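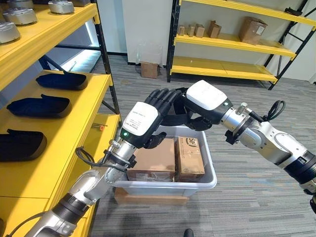 Both hands over the tote at the Jesaseo open day in February.

JESASEO OPENS ITS PICKING ROOM TO THE NEIGHBORS FOR AN AFTERNOON

FLUTWOOD — I'm Agata Monti, I run visits and outreach at Jesaseo, and I usually write these releases in the third person like a grown-up. My boss read my first draft of this one and said it sounded like a toaster manual, so you're getting me instead.

In February we opened our robot picking room to visitors for the first time. We'd set aside 200 places and they went fast, mostly to people who live or work close by, plus two classes from the vocational school in Tokgöz and a good crowd from the parts warehouses along the river road. Doors opened at 2 p.m. and I was still saying goodbye to people on the steps when it got dark.

The room itself isn't fancy. It's a carpeted room with yellow shelving, and the robot works in between the racks, moving goods to and from plastic totes. We picked ordinary stuff on purpose. Cardboard cartons come in every size and have labels in awkward places, and small parts roll off if you're careless, so it's a lot like what a small stockroom deals with on a normal morning. Anyone who has ever had to fish a box out from between two other boxes knows it takes more thought than you'd guess!

Remzi Baysal ran the demonstrations. He leads our manipulation team, and I'd asked him to keep the talking to a minimum and let people watch, which he managed for most of the day. His main subject was two-handed work. A lot of picking systems use a single suction cup or a simple two-finger grip, and those are great at what they do. We're interested in what comes next — the jobs where one hand has to steady a thing while the other turns it, or where both need to get into a narrow bin without knocking into each other. Remzi told visitors that keeping the hands out of each other's way takes up more of his team's week than grasping does, and I can confirm he says the same at lunch.

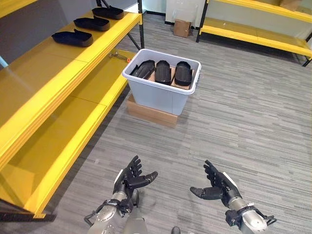 Three shoe-shaped trays standing in the bin, with more on the shelf alongside.

The trays got the most questions, I think, partly from the people who'd come over from Betitz, where there's still a fair bit of footwear work going on. They wanted to know about thin shapes, soft shapes, pairs, lefts and rights. Some of that we can talk about today and some of it we can't do yet, and Remzi was good about saying which was which. Pairs are coming along nicely. Soft materials are still hard for us, and anything floppy is harder again.

We also had a question wall (a roll of brown paper and a box of markers, nothing high-tech). Speed came up a lot, and so did jobs. On speed, our robot is slower than a practiced person and will be for a while. On jobs, we'd sooner have that conversation in the room with the folks it affects, so Zerrin Eren from our operations side stayed by the wall all afternoon and talked it through with whoever wanted to. She's writing up the questions with answers and they'll be posted at our front desk and sent to everybody who left an address.

One number for the reporters, who always want one: ahead of the open day the team logged 1,889 practice picks in this same room, good and bad ones together. We keep the bad ones because they're what the team learns from. Visitors could leaf through a printed log and ask about any line in it, and plenty of them did. I had no idea a log could draw a line of people, but there you go.
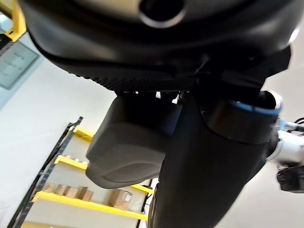 Muammer Çetinkaya told us afterward that he'd have liked a longer stretch with the robot working at its own pace and less stopping for questions, and that next time he wants to see it handle a carton that's been taped badly, "the way they really show up."

Fair point, and it's on the list. We're planning a second open day, with longer demonstrations and a separate hour for questions. Smaller groups too. If you run a stockroom and have an item that drives your people crazy, bring it along and we'll at least take a look at it.

Jesaseo develops two-armed robots for picking and sorting work and is based in Flutwood. School groups, local businesses and reporters who'd like to visit can ask for Agata Monti at the front desk. For technical questions, ask for Yavuz Akbulut, who has more patience than I do and knows what all the cables are for.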